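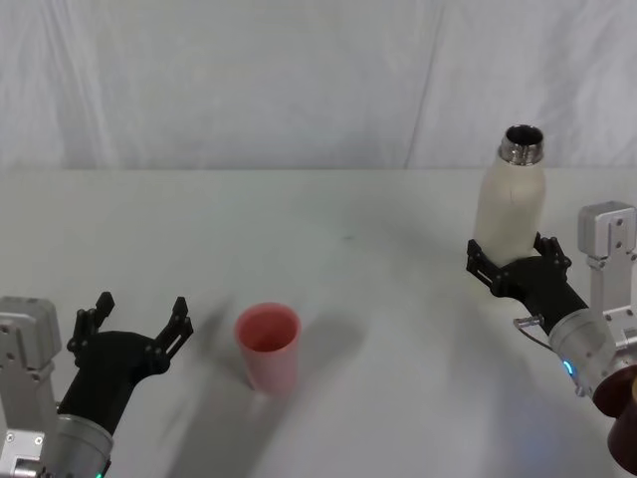 When should a small company put the cost of a two-armed robot into its budget? Only after it has written down the hours of the person who will take care of it.

I have made plans for equipment at Janport for 10 years, and I still see the same mistake each December. The department asks for the arms, the grippers and the table. The price is clear, so everybody discusses the price. Then the machine arrives, and in the first year we pay again for spare fingers, for cables, and for an engineer who was promised to another project.

Last year our request was 98 pages long. Of these, 90 were about the arms and 2 were about the people. I wrote many of those pages myself, so I do not blame my colleagues.

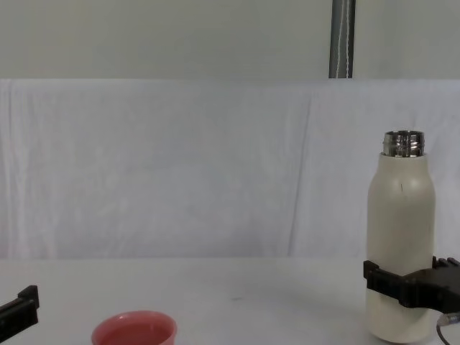 My proposal is simple. Divide the request into two parts and let the manager sign them on the same day. If there is money for the arms but not for the hours, the purchase must wait until the next year. Some will say that prices will go up while we wait. This is possible. But I have seen a good robot stay under a plastic cover for a whole winter, and we paid the insurance for it every month.

I would also buy one pair of arms first, and ask for the second pair when the first one has regular work.

Floarea Radu

Comments (3)

Kevin Hanrahan
We did the split request at Ovier. Finance hated it the first year.

Oana Barbu
What about leasing? You do not mention it.

Grímur Bjarnason
Agree on the spare fingers. Order them with the arms, the delivery is slow.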